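How to tie a hand bouquet on a blue cloth
Idun Kvam, Bråten
2023-03-22

Many people ask me how to make a bouquet which stays together when you put it down. It is not difficult, but you must go slowly. I learned it at the Fendine evening course in November, and I have made one almost every week after that.

First, find a good place to work. I like a table near the window, even in the evening when it is dark outside. Spread a cloth over it. Mine is blue, and I chose it because small purple flowers and green stems show well on such a colour. Do not iron it, the folds do no harm.

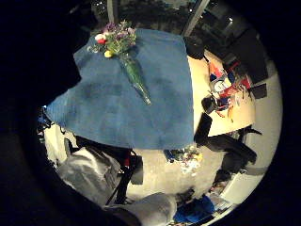 Small purple blossoms with one yellow flower, on the blue cloth.

Take away all the leaves from the lower half of each stem. Then cut the stems to 26 cm. Use a knife if you have a sharp one, otherwise normal scissors are fine.

Now comes the holding. Take the strongest stem between the thumb and the first finger. Put the next stem across it, a little to the right, and turn the bouquet a little in your hand. Continue always in the same direction. If one stem goes the wrong way, the whole thing will lock and you can not turn it any more.
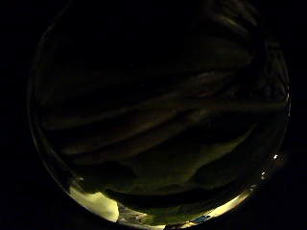 Keep the hand loose. Beginners press too hard, and then the soft stems get broken exactly where you hold. If your fingers become tired, lay the bouquet down on the cloth, rest for 2 minutes and take it up again at the same point.

Put the big blooms in early and the small sprigs late. Yellow is a strong colour, so I do not put two yellow flowers side by side. Between them I like a red or a pink one, and something pale goes to the outside.
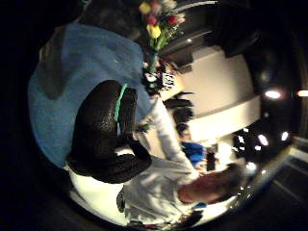
Trarivier Home Pages, No. 22, page 8

When the form is good, tie it where your thumb was. I use the Edau cotton string, but any soft string will do. Go round three times, pull, and make a double knot.

The wrapping is the last part, and here people often hurry too much. Start from the knot and go down, with each turn covering half of the turn before.
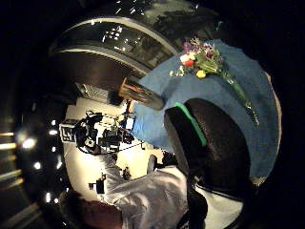 Wrapping paper for stems should be thin and a little damp when you begin. Cut it in a long strip and keep the free end under your thumb. For a long bouquet I make the wrapped end narrow, so that the stems finish in a thin tip, as you see where mine is lying across the wrinkled cloth. The blossoms should stay close together at the other end. If they fall apart when you lay it down, the knot is too low and you must open it and tie again.

Put the bouquet in water as soon as you have taken off the paper, and cut the stems fresh one more time.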